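Stains on Kitchen Surfaces: What Our Families Use and Why
Project report by Ese Ugwu, 02/07/2018

I picked this subject after my aunt in Brirholm scolded me, quite kindly, over a tea ring on her new table, and I have been thinking about tea rings ever since! I began in September with a short survey, and 237 people were good enough to fill it in. Of those, 70 said they wipe up a spill right away, and 40 admitted they leave it until morning (I am sorry to say I belong with them).

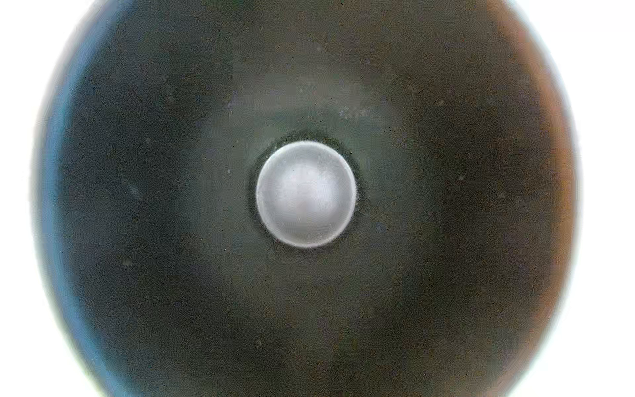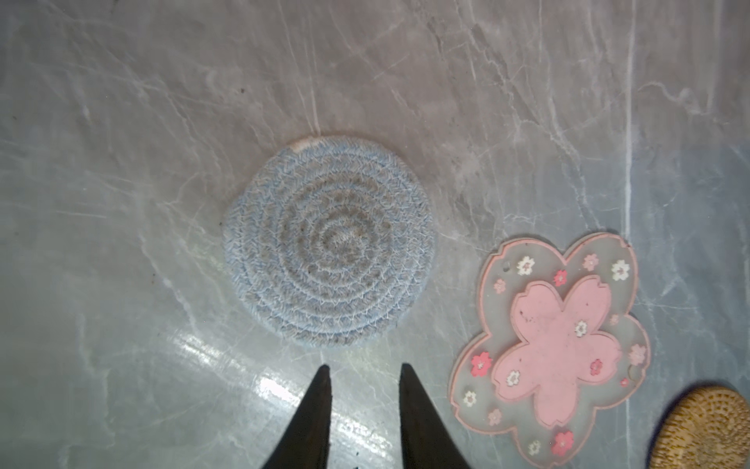 Coiled rope, pale blue and light gray. 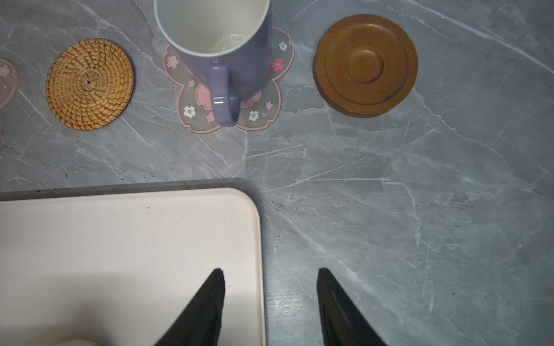

For the test itself I put black tea, beet juice and turmeric water on three scraps of sealed pine and left them overnight in the Okonkwo lab. The tea came off with plain dish soap and a little patience. The beet juice needed 3 rounds of scrubbing, and the turmeric never fully left, even after baking soda, which my aunt swears by. I would have liked to try lemon juice too, but we ran out of pine, so that will have to wait until next term.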